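Hello again from the kitchen end of the house

I promised last time I'd write about packing lunches, and then February got away from me and I wrote about soup instead. So, lunches. Several of you wrote back asking how I do it without losing my mind by the second week of a term, and the answer is that I do lose my mind, I just do it at night with the radio on.

My big change this year was moving the whole operation to the evening. I used to pack in the morning, with one eye on the clock and one kid telling me a very long story about a frog. Now I start when the dinner dishes are still in the sink. The food is out already, the cutting board is dirty already, and I'm already in a bad mood about cleaning up, so I may as well get it all over with at once. It takes me nearly 40 minutes if I do both kids and myself, less if there are leftovers that will go cold without turning strange. (Pasta, yes. Anything with zucchini, no. I've tested this more than I wanted to.)

The second change was giving up on sandwiches. I know! I love a sandwich. But mine came home with one bite out of the corner, day after day, and I finally asked why and was told that the bread gets "sweaty." Fair enough, it does. We went over to bits and pieces: crackers, cheese cut in fat sticks, cold chicken, cucumber, a boiled egg if I remember to boil one, grapes cut the long way for the little one. They eat nearly everything and I don't throw out bread anymore. The crackers go in a separate bag or they pick up the cucumber water and you're back to sweaty.

A few of you asked about brands. I buy the Olanero crackers, the plain ones, because they don't shatter. The seeded kind taste better and end up as gravel. For cheese I get the biggest block in the store and cut it up when I get home, and I hide some at the back of the fridge behind the mustard, where it lasts until at least the middle of the week. Finitia makes a hummus in little tubs that I resisted for a long time on account of the price, and then I started spooning the big tub into small jars myself and spent a whole evening washing small jars. I buy the little tubs now. I'm at peace with it.

On hot food: I don't send it. I had the thermos, I did the trick where you fill it with boiling water first, I packed the noodles, and what came home was a thermos full of noodles and a child who couldn't get the lid off and didn't want to ask. If yours can open one, you're living a different life from mine and I'm glad for you.

And the bags. Every night the bags get emptied all the way out onto a table. I mean turned upside down and shaken. I have found a library notice, a wet sock, half a pine cone, and a permission slip that was due before I ever laid eyes on it. Containers go straight to the sink with the lids off, and the bag hangs open overnight. If you do only one thing from this whole letter, do that one, your nose will thank you by March.

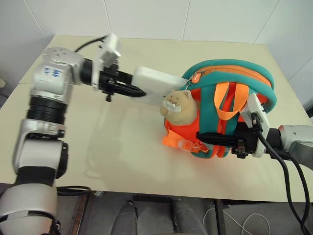
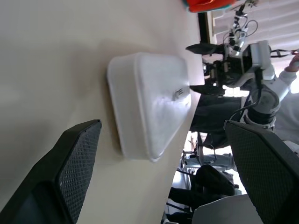 For washing the bags themselves I've settled on dish soap, warm water and an old toothbrush for the seams. The washing machine is quicker, but it took the stiffness out of the last one and after that it flopped over every time we stood it up. Hang it upside down by the bottom corners if you can manage it, with the zippers open. Ours drips into the bathtub until morning. I do this on the first weekend of the month, or I say I do.

Oh, and labels! I put names on lids and bottoms both, since they get separated the minute they leave the house. Masking tape and a marker lasts me 3 or 4 washes. The woman at the Vinero stationery counter talked me into the stick-on vinyl kind and they've held up fine on hard plastic, less fine on anything that bends.

Next time I want to get into snacks for after school, which at our house is really a fourth meal, and I'd love to hear what you put out at 3 in the afternoon that isn't a whole box of cereal. Write back to this address. I read all of them, usually while waiting for eggs to boil. Also, whoever sent me the oat bar recipe with the dates in it, I lost your email and I need to know if that was a teaspoon of salt or a tablespoon. I made it with the tablespoon.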